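Starkidside Family Resource Center
Progress report to the Zesel Fund
August 25, 2020
Prepared by Taha El-Sayed, program manager

Summary

The home supply program is now in its second grant period. Since the last report we have moved from walk-in pickup to scheduled pickup and doorstep delivery, enrolled 107 families, and changed how we pack and restock. Spending is within the approved budget. One item, the evening parent sessions, is behind schedule and is covered below.

Enrollment

The grant agreement set a target of 800 supply packages for the full period. We expect to reach it, though most of the deliveries will fall in the second half. Enrollment was slow while our front office was closed to visitors. It picked up once we put the form on paper as well as online and left copies at the laundromat and the two grocery stores on Yeo Street.

Of the 107 families enrolled, 56 asked for delivery. That is a higher share than we planned for. Many of them have no car, and bus service on the east side was cut back in the spring. We moved part of the pickup staffing line to driver mileage to cover this, as your office approved by email.

Families fill out a short preference sheet when they sign up. The most common requests are diapers, laundry soap, dish soap and shampoo. Requests for school supplies have started to come in and we expect more of them in September.

Packing and storage

We tried three ways of packing before settling on one. Cardboard boxes were cheap but took up too much floor space and could not be wiped down between uses. Paper bags tore on the stairs. We now sort personal care items into open baskets at the packing tables and transfer them to a tote for each family at the end. The baskets stay in the building.
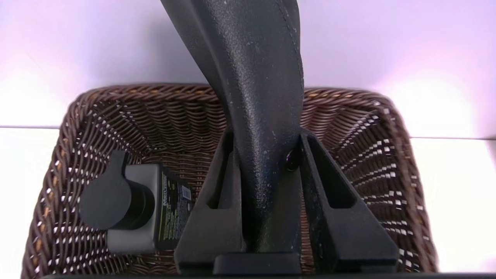

A woven basket with a bottle inside, seen from above.

The sorting step has cut down on mistakes. In the first month we had a number of calls from families who received the wrong diaper size or were missing something from their sheet. Those calls have dropped off, and the ones we still get are mostly about substitutions when an item is out of stock. We now write substitutions on the sheet before the tote leaves, so the family knows what to expect.

Storage is still tight. We bought shelving from Roler in June and it arrived with one set of brackets missing. The replacements came three weeks later and the shelves are now in use. The back hallway is clear again, which the fire inspector had asked for.

Staffing

We have eight people working on the program, two of them paid from this grant. One part-time packer left in July and the position was filled from our substitute list. All staff have finished the updated food and product handling training.

Parent sessions

The original plan called for evening sessions on household budgeting and child nutrition, held in our meeting room. We have not been able to hold them in person. Two were offered by phone – turnout was low, and parents told us the early evening hour was hard with young children at home. We would like to move them to late morning and mail the handouts ahead of time. This needs no extra money, but it does change the schedule in the agreement, so we are asking for your written approval.

Budget notes

Supplies came in slightly over the monthly plan because prices for wipes and paper goods went up. Printing came in under. We do not expect to need a transfer between the two lines before the end of the period. Receipts and the delivery log are attached separately.

Next steps

In September we will open a second delivery route, send the parent survey, and order cold-weather items while prices are lower. Please send questions about the log or the receipts to Taha El-Sayed at the center's main office.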